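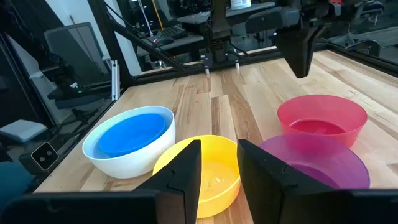
Notebook, bench 3 — nesting bowls
May, started 9:40

Purpose: settle a standard stacking order for the coloured bowls, and find out which partial stacks are stable enough to leave standing on the block. The sheet we inherited from Narkodton lists the set by colour only and gives no order. Two of us had been nesting them differently, so the stack heights in the April pages don't agree with each other and shouldn't be used.

Set: Cusar, five pieces, one of each colour. White, blue, purple, yellow, pink. I have taken white as the base throughout. Spares are in the Tasimden crate under the sink and were not used.

Surface: butcher-block top, 700 mm on the short side. Oiled last month with the Vasiliauskas board oil. Wiped with a damp cloth before starting and left for 14 minutes. The grain is busy enough that small pencil marks vanish into it, so positions were set with a steel rule from the near edge. No tape on the wood — it lifts the oil.

Method

1. Separate all five and stand them upright, rims clear of each other.
2. Check each base for rock by pressing lightly on opposite sides of the rim.
3. Put blue into white. Let it find its own seat, then check whether the rim is level. If it is tilted, lift it straight up and set it down again. Don't twist.
4. Add one more piece to the stack and leave the rest on the block.
5. Push the stack sideways 55 mm by the outer bowl only. Note anything that shifts.
6. Unstack from the top. Repeat with a different third piece.

Observations

Blue in white seldom seats level first time. The white one is wide enough to let blue come to rest with one side high, and it will stay there quite happily. It makes no difference to the pair, but a third piece then sits off centre and the height reading is worthless. Step 3 was added to the method after the first run for this reason.

Purple as third piece: good. It goes down into blue with little clearance and doesn't wander when pushed. This is the arrangement I would use by default if only three are being put away.
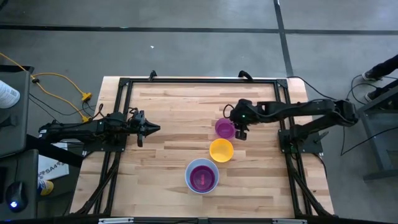 Purple inside the large bowl; magenta and yellow still out on the block.

Yellow as third piece: acceptable. Slight movement on the push, no tipping. Harder to get back out, as the rim sits low and there is little to hold. Colour against the wood is also poor under the overhead light. Yellow on blond boards is easy to misjudge at the near side, and I clipped its rim with the rule twice.

Pink as third piece: skips two sizes, so it has room to slide inside blue. Stable standing still. On the push it travelled to the wall of the blue bowl and stayed there. The skipped pieces can't be added later without taking pink out first, which defeats the point of a partial stack. It is still a useful check on the white and blue pair, as any tilt underneath shows up at the pink rim straight away.

For this last run the stack was kept to the left side of the block, with yellow and purple left standing to the right of it.

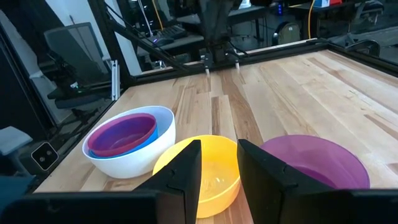 Order adopted

White, blue, purple, yellow, pink, from the outside in. Partial stacks to follow the same order with no skips, unless the entry states otherwise. Write the order in full each time. "Stack of three" on its own has already caused one argument.

Colour names: the pink one has been entered as pink, magenta and red by different hands. Use pink from this page on. Purple stays purple. The two are easy to confuse in the records once one is inside the other, as both look darker at the base than at the rim.

Still to do

Height of the full stack, calipers, blue checked level first.
Rock check on the Tasimden spares — the spare white felt uneven when it was unpacked.
Re-oil the block before the next long run, near edge especially.
Strike out the April heights and refer to this page.

Stopped 11:15. Bowls rinsed and racked separately, not nested, to drain.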